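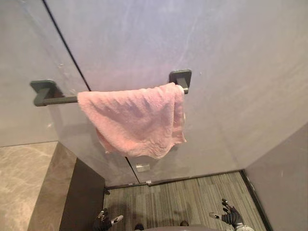 So the towel numbers are in! I've been promising to write this up for ages, and I finally sat down on Sunday with a big pot of coffee and the Tornberg results spreadsheet, and I'm pretty happy. Not "solved it" happy. More like "I know why it was failing in March and now it fails differently" happy.

Quick recap for anyone who skipped the earlier posts. Tornberg is our name for the policy we're training here at Rotmont to handle soft stuff in the bathroom mock-up: pick up a towel, get it over the bar, make it stay there. Rigid things have been going fine for a while. Towels are awful. A mug has a handle and the handle is always on the side of the mug, but a towel is a new shape every single time you let go of it.

The first version learned only from nice clean demonstrations. One of us would teleoperate the arms, lift the towel, drape it, let go, done. If we fumbled, we threw the run away and started over (I was very strict about this, which is embarrassing now). The policy came out looking gorgeous for the first few seconds. Then it would pinch a bit too little cloth, or get the towel half over the bar, and it had no idea what to do next, because it had never seen anybody in that kind of mess. It would just sort of hover there. I watched it hover for a whole afternoon once.

What we tried next is an old idea and I take no credit for it. We recorded demonstrations that begin in trouble. You set the towel up badly on purpose, hanging by a corner, or bunched up in a lump, or slid all the way to one end, and the person driving has to rescue it from there. We ended up with 172 demonstrations for the final training set, and 43 of those are rescues. A quarter of the data! I wanted more but rescues are slow to record and they make your shoulders hurt.

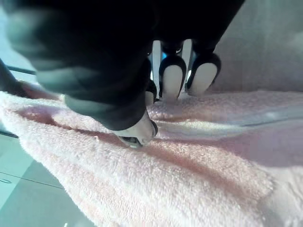 Wrist camera, very close up: a white fingertip pressing into the fold.

The other change was smaller and I almost didn't bother with it. We started weighting the moments around contact more heavily in training, so the stretch where the fingers are closing on cloth counts for more than the long boring stretch where the arm is traveling through the air. Most of any demonstration is travel. If you treat every time step the same, you get a policy that's wonderful at traveling.

Then testing. We did 400 trials, so 200 with the old policy and 200 with the new one, shuffled together so whoever was scoring didn't know which was running. Half the starts were friendly and half were nasty. Our Weidemann sheet (that's the scoring form, named after the street the old lab was on) only has one question that matters: is the towel still hanging after the robot has backed off? Crooked is fine. My own towels at home are crooked.

On the friendly starts, the two policies came out so close that I wouldn't bet lunch on the difference. On the nasty starts the new one finished more than twice as often. That's the result, and it's the whole reason I'm typing this in such a good mood. 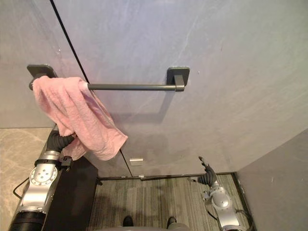
Does the policy need the wrist cameras, or would the head camera be enough?

We keep both. With the wrist views switched off, the new policy still finds the bar without trouble, but its grasps get noticeably worse, and most of the extra failures are drops during the lift.

I do have to be fair about what we haven't shown. We changed two things at once, the rescues and the contact weighting, and we haven't run them separately yet. My gut says the rescues are doing most of the work. My gut also told me the first version was ready to show people, so take that with plenty of salt. We also used the same bar at the same height the whole time, and I have no clue what happens if you move it.

The failures that are left are kind of interesting, though. The big one now is the early release, where the fingers open before enough cloth is over the far side and the weight pulls it all back. The second is a funny one where the policy rescues a towel that was already fine (it tugs, looks, tugs again, and eventually tugs it off). I suspect that's the price of all those rescue demos, and maybe a few recordings where the right move is to leave the thing alone would help.

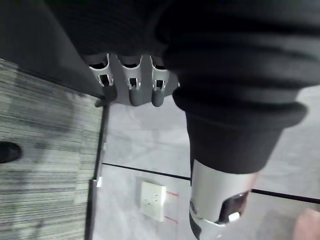

Another wrist view, with the gripper fingers, the striped carpet and the socket plate.

Next up is splitting the two changes apart, which means another long round of trials and a lot of towel resetting. After that I want to try Ploletti, our other code base, on the same data, mostly to see if its slower planning hurts on the lift. If you've done anything like the rescue trick with clothes or bedding, please leave a comment, especially if you found a good way to decide how bad a bad start should be. We've been eyeballing it!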